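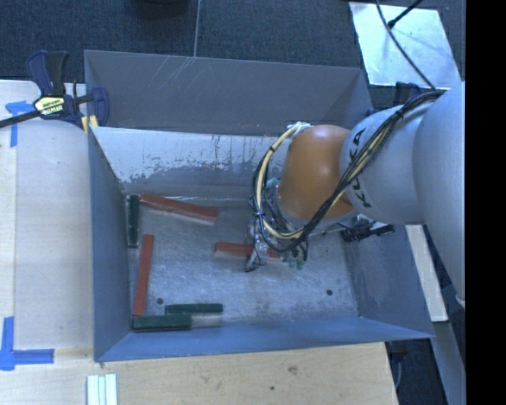 List home | Threads | Previous | Next | Search

Re: [siseck-robotics] Block picking results, and a draft for the open day
Fri 30 August
Zorica Stoyanova

Replying to the whole list, as I have now had the same argument with three of you in the hallway.

> We're at 100 picks logged and the arm got the block
> on 89 of them. I think that's good enough to stop
> tuning and start writing. Draft sentence for the
> open day page: "Our students taught an industrial
> arm to sort mixed parts from a bin." Any objections
> before I send it to the department?

Yes, several.

First, "sort." Nothing gets sorted. The arm goes down, closes on a block, lifts it, and the run is scored. Red and green both count the same, and the color never enters the code except as a label in the log. If we want to say sort, somebody has to write the part that decides where a red block goes, and then we have to test that part. Until then the word is "pick."

Second, "mixed parts." They are red blocks and green blocks, all long and narrow. A parent who reads "mixed parts" is going to picture a tray of bolts and brackets. Just say blocks.

Third, the 89. I went through the log on Tuesday night and I don't trust it. Look at how the misses fall. Of the 11, all but 4 are green blocks lying right up against a wall of the bin or down in a corner. Blocks out on the open floor almost never fail. So what the number mostly tells us is how often whoever reset the bin happened to put something by the wall. The reset sheet says "scatter," and people scatter differently. Stojanović drops them from a height and they go everywhere. I lay them out like silverware. Put me on resets for a week and we'd hit 100 percent and have learned nothing.

I'd also like to know what we do about two blocks lying close alongside each other. I found runs where the gripper came up with one and shoved the other halfway across the floor, and those went in as clean successes. Maybe that's fine. It should be written down as fine before the runs start, and not settled by whoever has the clipboard.

> Also the bin itself is working great, the dark green
> shows up well enough on the metal.

Does it? The floor is scratched all over and the back wall is worse, with the surface flaking off up there. Every false detection I found in the log sits on that wall or near one of the small holes in the floor. I asked for a plain liner in the spring. I am asking again. If the answer is that real bins are scratched, okay, but then say so in the write-up and report the false detections along with the picks.

What I would like before anything goes to the department:

- 500 picks, with start positions drawn from a list and not from somebody's mood. I can generate the list this weekend.
- Wall and corner blocks reported separately.
- Check the clamps on the bin at the start of each session. If it shifts against the tape marks on the table, note it and throw out the session. Two of the August sessions have no note either way.
- Look at the cable loop at the wrist before each session too. It hangs in front of the gripper in some poses and I would rather find the snag at slow speed.

I know the Skivcombe people claimed 97 at the spring meet and we all want to beat it. They never said how they placed their parts either. I asked twice, and got a link to a video with music on it.

As for "taught," the grasp planner is Grurnlow with two settings changed. I like Grurnlow, it has saved us a year of work, but the students who wired the gripper and wrote the logger did the real work here and the sentence doesn't mention either thing. Try: "Students built and tested a block-picking setup around an industrial arm." Dull, I know. I could defend it to a visitor who asks a second question.

I have the lab key until Thursday if anybody wants to start on resets.

Zorica

Contact the list owner | Copyright Siseck Robotics Club | Back to top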